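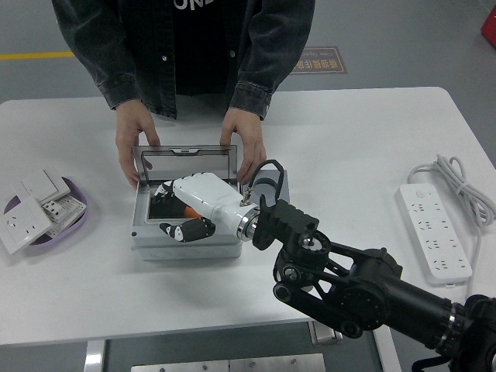

Slide 1. Weatherproof outlet box with the lid held open. Wall-plate components in the tray at left, power strip at right.

SPEAKER NOTES
Outdoor Electrical Outlets in Shared Buildings: Selection, Inspection and Record Keeping
Presented by Agata Monti, Building Standards Office, Bredusar Property Services
June 28, 2021

Opening

Good morning, and thank you to the site managers who have traveled in from the Galli and Trendcombe properties. The session covers outdoor and semi-outdoor outlets: courtyards, covered parking, loading areas, roof terraces and bin enclosures. Indoor outlets are covered by a separate guidance note and will be mentioned only where the two are confused.

The portfolio inspection completed in February recorded 2,000 outlet positions. Of these, 400 are in locations exposed to rain, spray or washing down. The inspectors raised a finding against 194 of the exposed positions. Most of the findings concern the enclosure and very few concern the wiring behind it. That is why the greater part of this talk is given to boxes, lids and plates.

(Leave slide 1 on screen until the section on temporary equipment.)

The enclosure

Draw attention to the lid first. It is transparent and hinged, and it has a small latch tab. A transparent lid allows an inspector to see whether something has been left plugged in without opening the box. It does not remove the need to open the box. Seven of the findings concerned boxes that had been passed from a walking distance and were later found to have cracked plates behind the lid.

Point out the row of round knockouts low on the front of the box. A knockout should be removed only where an entry is needed, and the entry must then be fitted with the correct gland. An open knockout is recorded as a finding even when the box is not in service. Blanking plugs are held at each site office. Tape and sealant are not accepted as a substitute.

State clearly that the protection rating of a box depends on how the box is used. Many products carry one rating with the lid closed and a lower one with the lid open or a plug inserted. Managers should read the product sheet for the condition in which the outlet will normally be found. A courtyard outlet feeding a pump all summer is an outlet with a plug inserted, and it should be specified on that basis.

Hinges and latches

Hinges and latches are the parts that fail first. The inspection method is as follows.

Open the lid fully, with a hand on each side, and note any twist or looseness at the hinge. Look along the gasket line for dirt, hardened material or gaps. Close the lid and confirm that the latch engages without being forced. Release it and close it a second time.

A lid that closes only when pressed at one corner is a finding. A lid that stays up by itself is convenient, but this is a matter of design and should not be recorded either way.

(If asked about replacement lids: they may be ordered separately for the Grulto range installed at Trendcombe. The older boxes at the Galli properties are replaced complete.)

Plates and modules

Move to the tray. It holds a switch plate, an outlet plate and a socket module, all white. Ask the room which of the parts on the table could be installed outdoors without an enclosure. The answer expected is none of them. A standard indoor plate has no seal against the wall and no cover over the socket openings.

The inspection found indoor plates in covered parking areas at three properties. In each case the plate had been fitted during a repair, when the correct part was not in stock. The office understands the pressure to restore service quickly. The instruction nevertheless stands: where the correct part is not available, the position is isolated, labeled and entered in the log until the part arrives.

When plates are removed, all components from one position should be kept together in one tray or container, with the position number written on a card. Mixed parts were the most frequent complaint from the electrical contractor this year.

Temporary equipment

Indicate the power strip on the right side of the table, with its switch and its coiled cord. Power strips of the household type are not permitted outdoors on any managed property, including under a canopy. Placing the strip inside a larger plastic box does not make the arrangement acceptable.

Residents' events are the usual occasion. The following wording may be used in replies to residents:

"Outdoor power for events is available on request from the site office. Please give the date, the location and a list of the equipment to be used. Household power strips and indoor extension cords may not be used in outdoor areas."

Requests should reach the site office before equipment is hired. The office lends outdoor-rated distribution units against a signature, and the borrower receives a one-page instruction sheet with the unit.

(Advance to slide 2, inspection form.)

The inspection form

The revised form has a separate line for each of the following: box, lid, hinge, latch, gasket, knockouts, plate, label. The previous form had a single line for "condition of outlet," and the entries could not be compared between properties.

Each line is marked satisfactory, finding or not accessible. "Not accessible" requires a note stating what prevented access and when the position will be visited again. Please discourage inspectors from leaving lines blank.

Site managers carry out the visual inspection only. No plate is to be removed and no tool is to be placed inside a box by anyone other than the appointed electrician. The lid may be opened, and the interior may be looked at. Anything beyond that is electrical work.

Questions likely to be raised

Locks on lids. Permitted where there is evidence of misuse, provided the key is held at the site office and the electrician has a copy.

Painting of boxes. Not permitted. Paint obscures the markings and interferes with the hinge.

Cost of replacement boxes. Charged to the property maintenance budget. Requests for several positions at one property should be submitted on one order.

Existing boxes with opaque lids. These may remain in service until they fail inspection. New orders are to specify a transparent lid.

Close

Remind attendees to collect the printed form and the list of position numbers for their own property before leaving. Corrections to the list should be sent to the Building Standards Office in writing.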